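Stokamell Rebounder Net: A Season of Kicking Balls at It

By Stamatia Kokkinos
November

I've wanted a proper rebounder in my yard since I was a kid kicking a ball against my aunt's garage door (sorry, Aunt Chrysoula, I know about the dent). This spring I finally bought the Stokamell, the big one with the adjustable angle, and I've now had a whole rec season with it. So I think I can say something useful, which the reviews I read before buying mostly couldn't, seeing as half of them were written the day the box showed up.

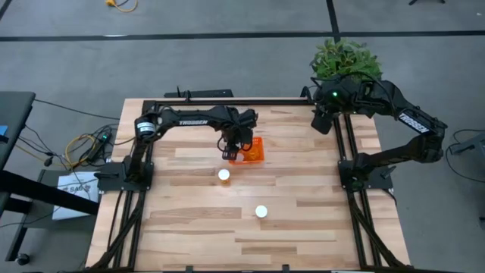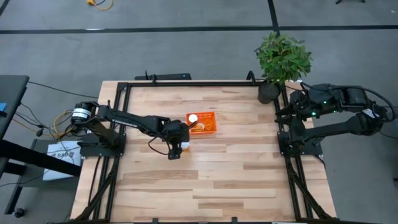
First, where I'm coming from. I play left back for Zilar, a women's rec side that finished fourth this year after being second for what felt like one glorious afternoon. I'm a decent tackler and I can run all day. My first touch, though, has been described by my own teammates as "a pass to the other team." That was the thing I wanted to fix. I wasn't looking for a goal to shoot at, and I don't need targets in the corners or an app that tells me my score. I wanted to hit a ball at something and have it come back at me in a slightly nasty way, over and over, before work.

Putting it together

The Stokamell comes in one long box that was an absolute pig to get up the side steps. Inside are the frame tubes, the net, a bag of bungee loops, ground stakes, and a fold-out sheet with drawings on it. The drawings are fine until you get to the back legs, where the left and right pieces look exactly the same on paper and are not the same in your hands. I put mine on backward, wondered why the whole thing leaned like a tired goalkeeper, took them off and started over. If you buy one, look for the little notch near the end of the tube. The notch goes toward the net. You're welcome!

The bungees are the slow part. You hook one through the net, around the tube, back to the net, and keep going until you've done the whole way around. My fingers were sore by the end and I'd gotten the tension all wrong, tight at the top and baggy at the bottom, so the first ball I hit just sort of slid down the net and sat there. I redid them the next morning working from the corners in, doing opposite sides in turn, and that was much better. The sheet doesn't mention this at all. A sentence would have saved me a morning.

How it plays

Once the net is tight, it's really good. Passes on the ground come back quick and true, nearly as fast as I hit them, and if you catch the ball a little off center it picks up a bit of side spin and makes you move your feet. That's been the best part of it for me. A wall gives you the same ball back every time (or mine did, dent aside) and you get lazy. With the net I have to stay on my toes.

The angle adjusts with a pin on each back leg. There are two settings I use all the time. Nearly upright is for passing, and leaned well back is for getting the ball in the air so I can work on chest control and those awful dropping balls that full backs have to deal with when the other team just launches it. Leaned back, the net throws up a high, loopy return that hangs forever in a breeze. I've taken a few on the nose. I have also, and I'm proud of this, gotten to where I can kill one dead with my left foot more often than not, and I could not do that in April.

There's a steeper setting past that one that I think is meant for keepers, with the ball coming up sharp off the turf. I asked Iveta Kováčik, our keeper, to come over and try it, and she stayed until it got dark. She liked it for reaction saves from close in, throwing the ball at the net and diving for the rebound. She didn't like it for anything hit hard. When she really drove one from distance, the frame hopped backward off the ground and the stakes came with it. My lawn's pretty soft on that side, so maybe it would hold better on yours, but I've since put a sandbag over each back foot and I'd tell anyone to do the same. They aren't included. For what this thing costs, I think they should be.

The stuff that bugs me

The pins. Oh, the pins. They're held on by a thin plastic cord and both of mine snapped inside the first month. One of the pins went into the grass and I found it with the mower, so that was a fun noise. I wrote to Stokamell and they sent me replacements without any fuss, which I do appreciate, but the new ones came on the same plastic cord. I've tied mine on with an old bootlace now and it works great.

The noise is another thing. If you live close to your neighbors, it's something to think about. It isn't loud like a ball on a garage door, more of a rattle and a twang, but I train at six in the morning and Mr. Rallis next door (hi, Sotiris) mentioned it to me in a very polite way over the fence. I wrapped foam pipe cover around the spots where the tubes meet and that took a lot of the rattle out. He says he can't hear it now. He may just be nice.

And it doesn't fold the way the box says it folds. The box says "folds flat in seconds." It folds flat, sure, if you take out the pins, unhook the bottom row of bungees, tip the frame forward and have somebody hold the top so it doesn't swing down on your shins. By myself it's more of a wrestling match. I gave up on folding it after a while and it just lives outside now, up against the fence, and so far it has held up. There's a little rust starting around the screw holes on one of the feet. The net has faded but I can't find a frayed strand in it anywhere, and it's been through a very wet October.

Compared to the Donmont

Our coach has the Donmont, the smaller one with the double-sided net, and she brought it to practice a bunch of times, so I've used both a fair amount. The Donmont is way easier to move. You can carry it under one arm and it goes up before everyone has their boots tied. For a team, I'd pick it without thinking very hard. Two people can work off it at once, one on each side, and it's great for those warm-up drills where you pass, move, and get the ball back at an odd angle.

But it's small, and if your passing is as wild as mine was in the spring, you'll spend a lot of your time fetching balls out of the bushes. It also has a dead spot in the middle where the two nets touch each other. Hit that and the ball comes back at walking pace. The Stokamell doesn't have that problem. Even out near the edges you get a decent return, as long as you don't hit the tube itself, in which case duck.

I also tried the Bakalis, for one evening only, so take this with a grain of salt. It's cheap and it feels cheap. The ball came back fine for short passes, but the frame wobbled for a while after every hit and I kept waiting for it to settle down. For a younger kid I think it would be plenty. My nephew Orestis would be happy with it, and he'd be happy with a laundry hamper too.

Did it fix my first touch?

Some! I'm not going to tell you a net made me a different player. But I did keep at it, mostly short sessions before work, and by the back half of the season I'd stopped dreading the switch of play out to my side. In our last home game I took a big diagonal ball down on my thigh, right on the touchline with their winger all over me, and played it inside like it was nothing. We still lost that one. I thought about that touch the whole drive home anyway.

What helped the most was giving myself a little plan. When I just went out and whacked it, I'd get bored fast. My routine now is right foot only, then left foot only, then one-touch with whichever foot it comes to, then the leaned-back setting for the high ones. My best one-touch streak with my left foot is 21. I've been stuck on that since August and it's driving me up the wall.

Who should get one

If you've got a flat patch of lawn and you can leave it set up, get it. If you have to put it away every time, look at the Donmont, because I think you'll quit using this one within a few weeks. If you're a keeper or you hit the ball really hard, buy the sandbags at the same time. And for a team that trains on a shared field, it's too much to haul around. We tried it once with the back seats down in my car and the trunk tied with a rope.

I'm giving it 4 out of 5. It would be higher with better pins and an instruction sheet that had words on it. I'd buy it again, and Iveta has already asked if she can have mine when I move, so I'd say she would too.

One last thing I meant to put in earlier: pump your ball up properly. I was using an old one that was half flat and blaming the net for the slow returns for a good week before I checked.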